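Ticket 2356: Cell 5 gripper keeps letting the screwdriver rotate
Opened July 3, 2023 by Peter Ševčík, Prasthorpe workshop

Hi Lenka, me again with the handover cell! Same complaint as the one I mentioned on the phone, only now I've had time to poke at it properly.

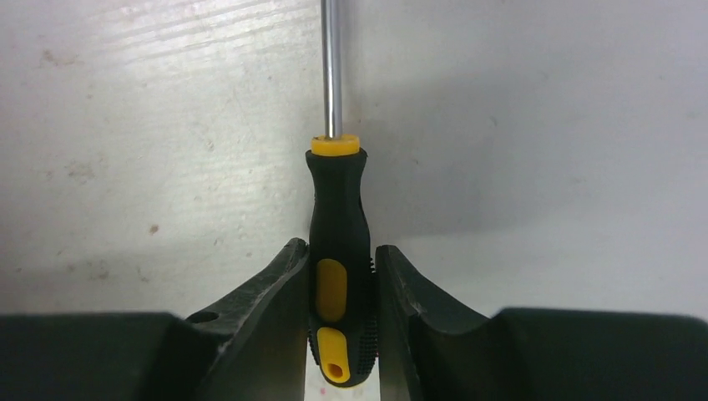
So the pick itself is fine. It closes, it reports a grip, it lifts, all good. Then on the swing over to the Jireš fixture the tool turns a little in the fingers (never the same amount, which is driving me nuts) and the tip misses the guide. If I slow the swing way down it behaves, but then the cycle is too long and the folks at Stisham start calling me.

What I've tried so far:

Wiped both fingers with alcohol. Better for maybe an hour, then right back to it.

Bumped the closing force from 45 to the next step up. Helped a bit, but I didn't like the noise the gripper made, so I put it back.

Re-taught the pick point a hair lower on the handle. No change that I could see.

Checked the finger screws. The left one took almost a quarter turn before it got snug, so that was something, and I marked it with paint pen.

The fingers themselves are pretty scuffed up along the top rims. They've been on since last September and I'm starting to think the inside curve is just worn. Do we still have the spare Firnier pair in the drawer, part 373? I'd swap both, not just the one.

Reply from Lenka Doležal
Yep, one pair left, I'll bring it over. Please don't touch the force again until they're on, and redo the zero with the gripper fully open afterward (you skipped that last time, I checked the log!). Also save the old pick point before you teach a new one.

Peter Ševčík
Guilty, sorry. New pair is on, zero redone, old point saved. I've got it running at normal swing speed now and will leave the ticket open until the end of the shift.

Status: open, waiting on test run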